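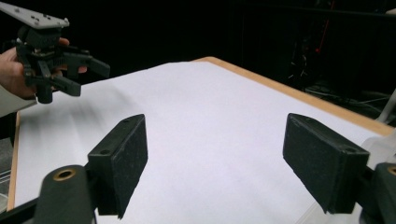 Has anyone been to the open day at Oveck? I'm taking my two kids (8 and 13) on Saturday 14th December and we can't wait! The part we most want to see is the table where you hold a gripper in each hand and do the job yourself. The table has a plain white sheet over it, and the black fingers look a lot thicker than I expected. Are they hard to work if your hands are small? And do we need to book a slot, or can we just walk in?
Perihan Çetinkaya

Plulturness
We went in September and had such a good time! You can walk in, but the hands-on table has its own sign-up list by the door, so put your names down first and look at everything else after. My youngest is 7 and managed fine once she used her whole hand to squeeze – one gripper to start with, then both. They had us folding a small towel, which sounds easy and really isn't (I dropped it every time, she got it on her third go). The people at the table were lovely and let her have a second turn when it got quiet. Some 80 people were there by lunch, so go early if you can. Wear sleeves you can push up!

Tekin
parking is bad, take the bus

Tarcísio Cavalcanti
I'd add the talk in the back room to your list. It runs 20 minutes and they play back what visitors did at the table, so your 13-year-old might get a kick out of that. Sit near the front, the speakers are weak. The Drorkard stand next door had a sorting arm going when I went, and you could ask the engineer anything you liked – I stayed far too long. Not sure if they're back this time.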